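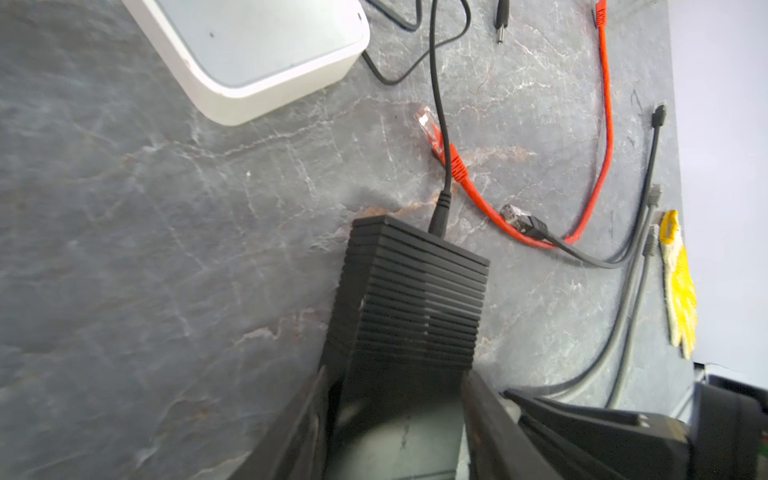 Étape 4 : le câblage réseau de l'établi

Bon, si vous arrivez ici, c'est que le bras Pritum est fixé, que l'arrêt d'urgence répond et que vous avez noté votre passage dans le cahier du club. On passe à l'épreuve « câblage » de la coupe Vusturon, celle que je préfère (et celle où on a perdu le plus de points en juin, je ne m'en suis toujours pas remise !).

Avant de commencer, sortez les câbles en vrac sur le plan de travail. Ne les rangez pas par couleur : à la coupe, le jury les pose n'importe comment, autant s'entraîner pour de vrai.

1. Branchez le contrôleur du bras, puis attendez le voyant fixe. Chez moi c'est long, j'en profite pour relire la fiche.

2. Ouvrez Lollance et chargez le profil « cablage_club ». Si vous voyez encore « cablage_test », c'est l'ancien, avec une vitesse à 400. Descendez à 50 pour la première séance.

3. Amenez la pince au-dessus du boîtier noir rainuré, doigts ouverts. Prenez-le par les côtés, jamais par le câble.

4. Fermez doucement. Les rainures accrochent bien, pas besoin de serrer comme une brute : je reste à 13 dans le réglage d'effort et ça me suffit.

5. Soulevez un tout petit peu, regardez où part le câble noir, et seulement après déplacez le boîtier.

6. Passez aux fiches RJ45. Commencez par la rouge, elle se repère vite à la caméra. La transparente est plus pénible, les reflets de la pierre embrouillent la détection.

Attention : tout se fait hors tension côté réseau. On ne met jamais sous tension un bloc que la pince est en train de tenir, même « juste pour voir ».

Attention (bis) : pas de main dans la zone quand le bras est actif. Pour démêler un câble, on met en pause, on attend l'arrêt complet, on y va.

Note : si la pince attrape un câble avec le boîtier, ouvrez, remontez à la verticale et recommencez à l'étape 3. Tirer en biais abîme les connecteurs. On garde les enregistrements de chaque essai dans le dossier Coelho ; il en contient presque 2000, alors nommez les vôtres correctement, pitié.

La suite (insertion de la fiche dans la prise) est à l'étape 5.

Classé dans : Guides du club > Bras et pinces > Débutants

Commentaires

Asanka Ranasinghe : Merci pour le guide ! L'effort à 13, c'est aussi valable avec les doigts plus étroits ?

L'autrice : Non, j'ai mesuré ça avec les doigts larges. Pour les autres, pars plus bas et monte petit à petit.

mimi_soudure : le profil cablage_club n'apparaît pas chez moi, il faut mettre Lollance à jour ?

L'autrice : Oui, et relancer après, sinon la liste ne bouge pas.

Mis à jour le 2020-09-28 | Nous écrire | Haut de page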